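From: Henrique Henriques
To: house-wiring list
Date: 13/06/2026
Subject: Re: Unlabeled adapters, and the floor

Snežana Perić wrote:
> We have a drawer full of small black chargers and no idea what any
> of them belong to. Is there a sane way to sort them, or do we throw
> out the lot? Also, Marcelino says they should not be left lying on
> the wood floor. Is that a fire question or a scratch question?

Snežana,

Scratch question, mostly. An adapter that is not plugged in has no heat source. The prongs are the hard part, and a soft finish will mark if someone steps on the thing with the prongs down. On pale boards a fresh scratch and an old knot look much alike from standing height, so check with a fingernail before you reach for filler. A knot under intact finish feels smooth.
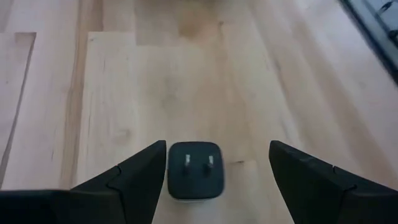

For sorting, go by the rating on the label and ignore the shape of the case. Two compact chargers can look the same and differ in output. Write down three values for each: output voltage, maximum output current, and AC or DC. If the output is a barrel plug, add polarity. Voltage has to match the device. The current rating can be higher than the device asks for, never lower.

My own list is at 228 entries after clearing out the Costari office, and 356 went to e-waste from the same rooms. Most of those had labels I could not read under a magnifier. I don't keep an adapter with an unreadable label - measuring the open-circuit voltage tells you nothing useful about the current it can supply.

Also discard anything with a loose prong, a cracked case, or a brown patch on the plastic. Do not tape them.

Ermira asked off-list about the Tonico label tape. It holds on matte plastic if you wipe the case with alcohol first. On textured cases it lifts at the corners within a month and I use a tie-on tag.

Henrique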